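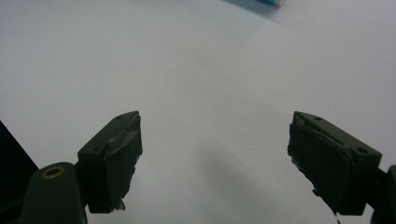 1/ Pad rules for hand-held grippers

Posting the finger pad section of our shop standard at Trurnine, since two other groups asked for it. Covers printed plastic fingers with black grip pads, the kind used for recording demonstrations. Edit to suit.

2/ Ragged pad edges are a reportable condition. They are not an automatic reject. Slivers along the lower edge, like the ones on these green fingers, get logged before the session starts. Log left and right separately.

3/ Reject criteria, any one is enough:
- bare plastic showing inside the contact area
- a pad corner that lifts under a fingernail
- a fragment long enough to reach the work surface with the fingers closed

4/ Do not trim with the tool assembled. Take the finger off, trim flush with a fresh blade, wipe down, refit. Trimming in place pulls the pad away from the finger and you won't see it until later.

5/ Replace pads in pairs. A new pad facing a worn one shifts the grip point off center, and the shift ends up in every recording made with that tool.

6/ Pad life. We changed at 2,367 closures for most of last year. The number came from one tool in the Plistano cell and did not carry over to the others. The rule is now inspection at the start of each session plus a hard limit of 72 operating hours.

7/ Open check. Fully open, over a plain white surface, nothing between the fingers. Compare tip heights. If one tip sits visibly higher, check the mount screws before touching calibration.

8/ White surface is a requirement for this check. On a dark mat you cannot see black fragments. Even light, no desk lamp from the side.

9/ Brass inserts: look for one that has turned or sits proud of the plastic. Do not re-melt an insert in a housing that has been in service. Scrap the housing.

10/ Records. Tool ID, pad batch, hours, condition left, condition right, initials. We audited 89 log sheets in February. The field most often blank was pad batch, so it moved to the top of the sheet.

11/ Still open: adhesive cure time. The Oravec bench waits overnight, we wait 2 hours. Neither figure has a test behind it. If you have peel data on textured pads over printed plastic, please reply with the method as well as the result.

12/ Revision B of the sheet drops the "good / fair / poor" column. Two inspectors gave different grades to the same finger too often. It now asks for the reject criteria in post 3, yes or no for each.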